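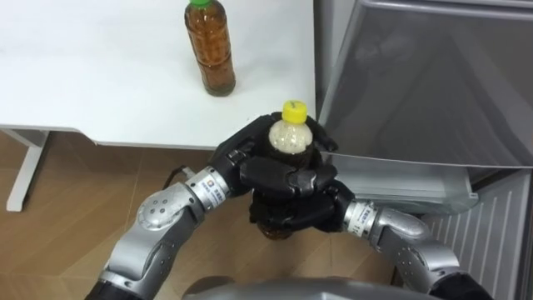 Setting Up a Two-Handed Bottle Routine on the Tarow

Tarow Build Notes, Part 4: Grasping and Handing Over
Issued by the Siditz Shared Workshop

This page sets out the procedure for teaching the Tarow to lift a drinks bottle from a table, hold it in one or both hands, and set it down again. Members should have completed Parts 1 to 3, in particular the zeroing of the finger joints. The arms must be fixed firmly to the body and all cables secured before any bottle is handled.

Before you begin

You will need the assembled Tarow, a table with a flat top, and two plastic drinks bottles with screw caps, filled and firmly closed. Choose caps of different colours, such as green and yellow, so that the log can refer to each bottle by its cap. Glass bottles are not permitted for this exercise.

Wipe the table. Place the robot so that the front edge of the table is within reach of both hands with the elbows still bent. If a refrigerator or other large appliance stands next to the table, enter its position in the workspace file as a fixed obstacle. Any drawer that is to be left open must be measured in its open position and entered separately.

The emergency stop must be held by a second member throughout. That member does not type, take notes or adjust the bottles.

Step 1. Set the grip limits

Load the Thiele hand profile and open the grip page. Set the closing force to 21 on the scale of 100. This is a starting value for a full bottle; a part-filled bottle may need less, as the walls give way more easily. Set the thumb to close last. If the thumb closes with the fingers, the bottle tends to turn in the hand and the wrist reading becomes unreliable.

Step 2. Teach the approach

Guide the right arm by hand to a point beside the bottle, level with its middle, and save the position. Guide it back towards the body and save again. Repeat for the left arm. Play both movements at quarter speed without a bottle, and watch the elbows as well as the fingers. An elbow that swings wide will meet the appliance long before the hand does.

Step 3. Close both hands

Place a bottle at the taught point and run the two-handed grasp. The fingers of one hand should come to rest over the fingers of the other without pushing them inwards. Should error 402 appear, the hands have met out of order: open both, increase the delay on the left hand by one step, and run the grasp again.

Step 4. Release one hand

With the bottle clear of the table, turn the right palm upwards beneath the base and allow the fingers to close on the lower sides. Open the left hand only when the right wrist reports a steady load. Move the left hand well away before making any further adjustment. Hold the position for a slow count of ten and watch for tilt.
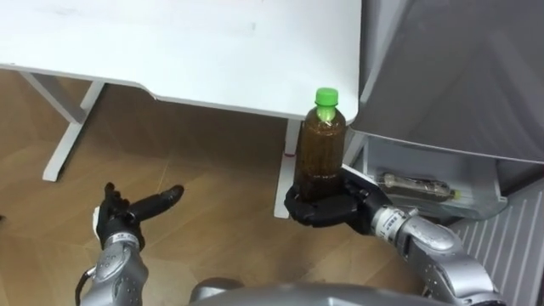 Annelore Sauerland reports that with her own build the palm grip held well enough, but the bottle leaned each time the wrist began to move, and that halving the wrist acceleration cured it. She also asks members to check the little finger, which on her right hand had been zeroed slightly too far in and was lifting one side of the base.

Both points have been checked at the workshop and are adopted. The acceleration value in the supplied file has been lowered to 42. Members using an earlier file should change the value by hand and save under a new name.

Step 5. Return the bottle

Bring the left hand back to the side of the bottle, restore the two-handed grasp, and raise the bottle above the height of the table top before moving forward. Lower it slowly. The routine ends the descent when the wrist load falls, so the table height need only be roughly correct. Open the hands together and withdraw them straight back towards the body, keeping the fingers clear of the cap.

Repeat the full sequence with the second bottle. The placing points should be far enough apart for an open hand to pass between them
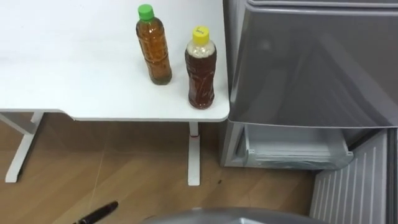 and neither should lie so near the front edge that a small error in the descent would put the base over it. Where space is limited, set down the rear bottle first.

Step 6. Record the settings

Save the session under your member name and copy the grip, delay and acceleration values to the Vulivska sheet kept with the controller. Note the cap colour and whether the bottle was full. A change of bottle shape counts as a new entry.

Before switching off, lower both arms to the rest position with the hands open. Part 5 deals with opening and closing a screw cap and uses the same workspace file.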